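Two Arms and a Pile of Laundry: Our Afternoon at Kurkeck

4 min read · 157 shares · 12 comments

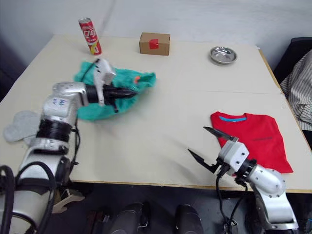

The left gripper presses down into the teal cloth at the Kurkeck open day.

If you missed the August open day at Kurkeck, put the next one on your calendar now! The workshop on the second floor let 278 of us through in small groups, and I went around twice (the second time I had to promise to stand at the back).

The big draw was the folding table. So-yul Yeon, who leads the project, runs two arms side by side, and she talked us through it while they worked. The red T-shirt was lying there in a neat rectangle, and the left arm had gone down into the teal cloth — all bunched up, fuzzy like a towel — while the other one hung back with its fingers wide open. Cloth is the hard part, So-yul told us. A can or a cardboard box keeps its shape when you grab it, but a towel is a new shape every single time. The team has logged 2,247 folding attempts so far, and she was happy to talk about the bad ones too, which I loved.

Kobina Lamptey took the questions afterward and must have answered fifty of them. My favorite came from a girl near the front who wanted to know if it could do socks. Not yet, he said, but they're trying pairs this fall.

Kurkeck plans another open day in the spring, with morning and evening groups this time. Sign up at the front desk, and go early if you want to stand close.

534 views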